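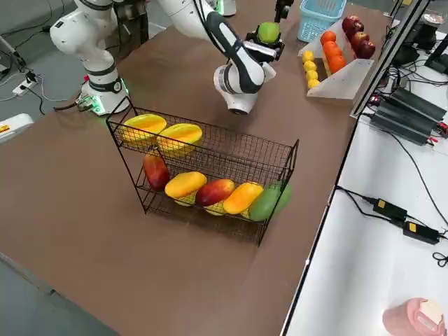

Mangoes on a two-tier wire rack, with lemons, oranges and apples sorted by kind behind them.

A Place for Every Mango
By Rajitha Gazi

My mother kept her fruit in a drawer. I have told people this at dinner parties and been met with real alarm, but it was a deep, cool drawer at the bottom of a dresser, lined with newspaper, and in mango season you could find your way to it with your eyes shut. We were sent to it after school with instructions to press each one gently near the stem and bring back whatever gave a little. Anything pressed too hard was yours to eat, bruise and all, so naturally a great many were pressed too hard.

I thought about that drawer a good deal this spring, when I finally gave up on the fruit bowl. I had owned the bowl for 12 years. It was big and handsome, and it did what all big handsome bowls do, which was to hide a soft orange at the very bottom until the whole kitchen knew about it. Every week I put the new fruit on top of the old, and every week the old fruit stayed exactly where it was.

So, a rack. A wire rack on two levels is a humble thing, and mine cost me less than 40 dollars, from a housewares catalog called Trullala that I had been getting for years and never ordered from. Black wire, thin legs, a mesh panel up the back to stop things rolling away. I liked it from the first morning. Air gets all around the fruit, and you can see everything you own in one glance while the kettle is heating.

Mangoes take to it especially well. Five will sit side by side along a lower shelf if you are not too fussy about how much elbow room each one gets, and they do look wonderful that way, the red and the yellow and the green all shoulder to shoulder. The color tells you less than you would hope, I should say. Plenty of mangoes stay green until the day you eat them, and a fine red cheek can mean nothing more than that the fruit hung on the sunny side of the tree. I still go by my mother's test, and by smell. A ripe one smells of itself at the stem end, and an unripe one smells of hardly anything.

What I do with the two levels has changed several times, and I expect it will change again. At first I put the ripest fruit on the bottom, where it was shaded, and promptly forgot it. Now the top is for whatever should be eaten next - two pieces, three at most - and the shelf below is for fruit that can wait.

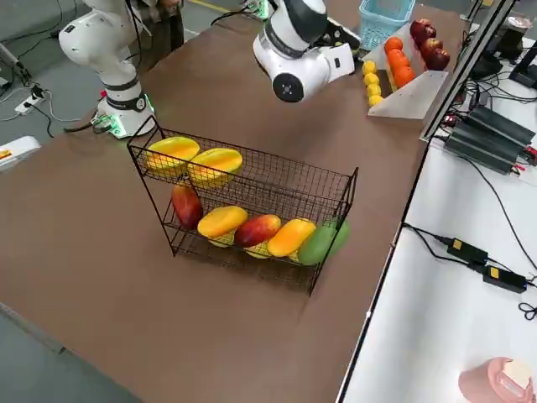 When something comes off the top, something from underneath moves up, and the gap below tells me to go shopping. My husband calls this the promotion system. He also eats straight from the lower shelf when he thinks I am in the garden.

Citrus and apples I keep separately, and I would urge you to do the same if you have the counter for it. Apples give off a good deal of ethylene as they ripen, and a mango sitting right against one will hurry along faster than you planned. That can be useful. If I have people coming on short notice and nothing but hard fruit, a mango goes into a paper bag with an apple for a day or two and generally comes out much friendlier. Otherwise I like them apart.

A sloping stand suits the round fruits best, with a row for each kind. Small lemons in one, oranges in the next, apples in the last, all in line one behind another. I first saw fruit kept like this at a grocer's on Rathore Street, where I lived in my twenties, and I used to think the owner did it purely for show. He was an orderly man and I am sure he enjoyed the look of it, but he also took from the front and filled from the back, so no lemon in that shop ever got old in secret. At home four of each is plenty for us. More than that and we are back to the bowl.

A basket is handy to have close by as well, a plastic one with holes in the sides for preference. It will hold what has just come home from the market until you have a minute to sort it, and it can go straight under the faucet.

As for washing, wait until you are ready to eat. I know how nice it is to see it all clean and shining, but fruit put away damp spoils sooner, and wire holds a drip at every crossing. Wipe the rack itself once a week with warm water and a drop of vinegar, and dry it well, particularly around the feet.

I still have the bowl, by the way. It has onions in it.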